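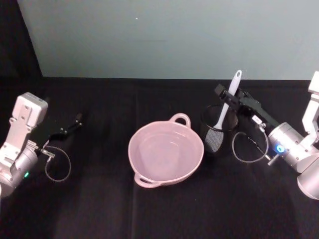
Motlow Bench: Frequently Asked Questions

Last updated September 8, 2021

What is the Motlow bench?

Motlow is a two-arm tabletop setup in the shared workshop at Veddale. Members built it to try out kitchen tasks at a small scale. Both arms bolt to the same base and run from one control computer.

Can I build one at home?

Yes, if you have a sturdy table and a wall you don't mind scuffing. Our parts list, not counting the arms, came to $1,519. The arms were bought used. Allow 7 weekends if you have never wired an emergency stop before.

What tasks does it run?

Stirring is the main one right now. One arm takes the spatula out of the holder and moves it to the bowl. The other arm will hold the bowl steady once we finish the code for it. Pouring is planned for November.

Why cover the table in black?

It cuts glare for the overhead camera, and light-colored items are easy to pick out. Any dark, matte cloth will do. Pull it tight and clip it underneath.

Do I need cameras on the wrists?

You can start without them. We added ours after the first month, mainly to check finger position before a grasp. Mount the camera far enough back that both fingertips stay in view when the gripper is open.

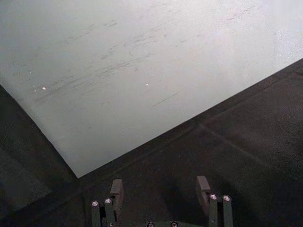
Wrist camera view with the gripper open. Both fingertips are in view.

How tightly should the gripper hold a spatula?

Start at the lowest force setting and go up one step at a time until the handle stops turning. Grip near the middle of the handle. If you grip near the top, the blade end swings when the arm changes direction.

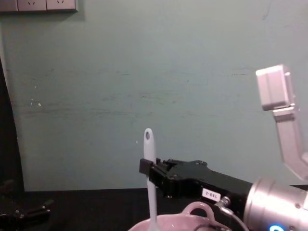 Spatula held near its midsection, lower end in the bowl.

What kind of bowl works best?

A deep one with handles. Ours came from the Rolland thrift store. Thin mixing bowls slide on the cloth as soon as the spatula touches the side.

How fast can the arm stir?

The software limit is 6 strokes a minute. We keep it there for anyone who hasn't done the bench checkout.
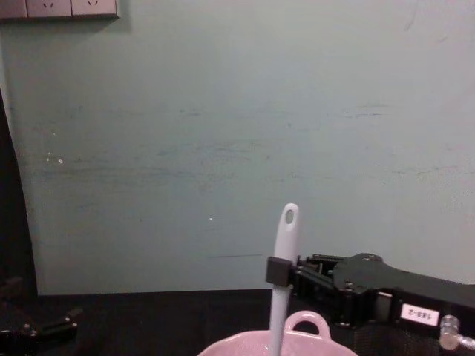
Spatula handle in the finger block, with the bowl below.

The arm stops halfway through a stroke. What is wrong?

Check the cable loop at the wrist first. If it snags, the joint reads extra load and stops. Then check the log for a force error. Joint 4 needs to be re-zeroed after any hard stop.

Where are the files?

On the workshop drive, in the folder named Trudevberg. The bracket drawings are there too. Print brackets at 95 percent infill or have them cut from aluminum.

How do I book time?

Use the sign-up sheet by the tool crib. Switch off both arms at the main switch when you leave.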